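Home Posts Replies Media Likes

Finally I am sorting my desk before August, when my course in Prurkau starts. I will write it in small posts, because I am slow and I take many breaks.

1/ Everything small goes into drawers. I was thinking about the Fjeld organizer for a long time, but it has too many parts for me. Two drawers are enough. If I have more space, I only keep more dead pens.

14 replies 600 likes

2/ My rule now: upper drawer for things I use each day, lower drawer for things I use once in a month. Stamps, spare erasers, the tape from Lastel which I bought by mistake.

3/ Highlighters are the hard question. In a cup they fall over. In a drawer I forget them and I read the whole chapter with no color.

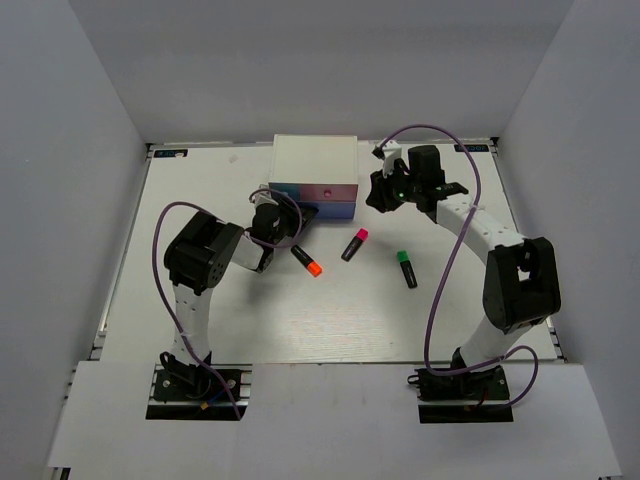 Small drawer box, blue one on the bottom, and three highlighters still waiting for their place.

31 replies 1,950 likes

4/ I like very much the pink and teal on the upper drawer. The little round knob also. My old box from Zultach was all brown and I never wanted to open it.

5/ Many of you ask if the highlighters should lie flat or stand. I read that flat is better for the ones with two tips. For the normal ones I don't know. Please tell me if you know it well.

6/ Tomorrow the paper. I am a little afraid of the paper.

58 replies 2,642 likes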